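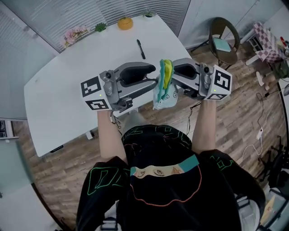 테이블 위로 들어 올린 연한 하늘빛 파우치와 청록·연두색 술 장식

몰리(Molley) 미니 파우치 만들기 세트

안녕하세요, 몰리 작업실입니다! 2월 내내 샘플만 붙들고 있다가 드디어 상세 페이지를 씁니다. 지난번 세트가 생각보다 빨리 나가서 재입고 문의를 정말 많이 받았는데요, 그대로 다시 찍어 내기는 좀 아쉬워서 원단이랑 부자재를 꽤 손봤어요. 기다려 주신 분들 감사합니다.

이번 세트는 손바느질로 작은 파우치 하나를 끝까지 만들 수 있는 구성이에요. 재봉틀 없어도 됩니다. 저도 첫 파우치는 식탁에 앉아서 드라마 보면서 꿰맸거든요(그래서 옆선이 살짝 삐뚤어요, 지금도 동전 넣고 잘 씁니다).

구성품
겉감 1장 (재단 완료)
안감 1장 (재단 완료)
술 장식용 원단 띠 20줄
면사 1타래, 바늘 2개
지퍼 1개, 길이 17cm
한글 설명서와 실물 크기 도안

원단 이야기
겉감은 마이어호퍼(Mayrhofer) 원단인데, 한 번 워싱이 되어 나와서 바늘이 잘 들어가요. 처음엔 더 도톰한 걸로 골랐다가 모서리 뒤집을 때 손톱이 부러질 뻔해서 바꿨습니다. 안감은 그보다 얇은 평직이고요. 겉감 색은 하늘, 크림, 연회색 세 가지예요. 크림색은 안감이 조금 비칠 수 있으니 예민하신 분은 연회색을 추천드려요!

지퍼는 질트베르크(Siltberg) 제품으로 바꿨어요. 예전 지퍼는 끝부분에서 걸린다는 후기가 있었는데, 새 지퍼는 제가 가방에 달고 다니면서 열었다 닫았다 해 봐도 매끄럽게 움직이더라고요. 다만 손잡이가 작은 편이라 고리를 따로 다셔도 예뻐요.

술 장식, 이게 제일 재미있어요
원단 띠를 반으로 접고 묶은 다음 가위로 끝을 잘게 내면 됩니다. 도안은 데스피나 디미트리우(Despina Dimitriou) 님이 그려 주셨는데 첫 도안은 술이 너무 길어서 파우치보다 술이 더 크더라고요 ㅎㅎ 지금 도안은 줄인 버전이에요. 풍성한 게 좋으면 띠를 전부 쓰시고, 깔끔한 게 좋으면 절반만 쓰세요. 남은 띠는 책갈피로 묶어도 좋고 열쇠고리에 달아도 귀엽습니다.

참고로 술을 낼 때 가위가 무디면 끝이 씹혀요. 주방 가위 말고 원단용 가위를 꼭 써 주세요. 가위는 세트에 들어 있지 않습니다.

세탁
찬물에 중성세제로 조물조물 손세탁해 주세요. 술은 비비지 말고 물만 통과시킨 뒤 손으로 빗어서 그늘에 말리시면 됩니다. 건조기는 안 돼요! 제가 해 봤는데 술이 한 덩어리로 뭉쳐서 결국 잘라 냈어요.

자주 물어보시는 것들

초등학생도 만들 수 있나요?
술 장식이랑 옆선은 충분히 해요. 지퍼 다는 부분은 어른이 시침질을 먼저 해 주시면 훨씬 수월합니다.

바느질이 정말 처음인데요.
설명서 첫 장에 박음질 연습 칸이 있으니 거기부터 해 보세요. 겉감 자투리도 조금 넣어 드려요.

단체 주문도 되나요?
네, 200세트까지는 한 번에 준비할 수 있어요. 플로던브리지(Flodunbridge) 공방에서 수업용으로 62세트를 가져가셨을 때는 포장까지 일주일 걸렸으니 날짜를 넉넉히 잡아 주세요. 단체 포장은 티호미르 이오네스쿠(Tihomir Ionescu) 님이 맡고 있고, 색상별로 나눠 담아 달라고 하시면 그렇게 해 드립니다.

배송과 교환
오후 2시 전 주문은 당일에 나가요. 단체 주문은 따로 일정을 알려 드리고요. 재단된 원단이라 바느질을 시작하신 뒤에는 교환이 어렵습니다. 빠진 구성품이 있으면 문의 게시판에 주문번호만 남겨 주세요, 그 부분만 바로 보내 드릴게요.

연회색은 이번에 조금만 들어왔고 다음 입고 때는 겨자색도 넣어 볼까 고민 중이에요. 원하는 색 있으시면 후기에 살짝 적어 주세요!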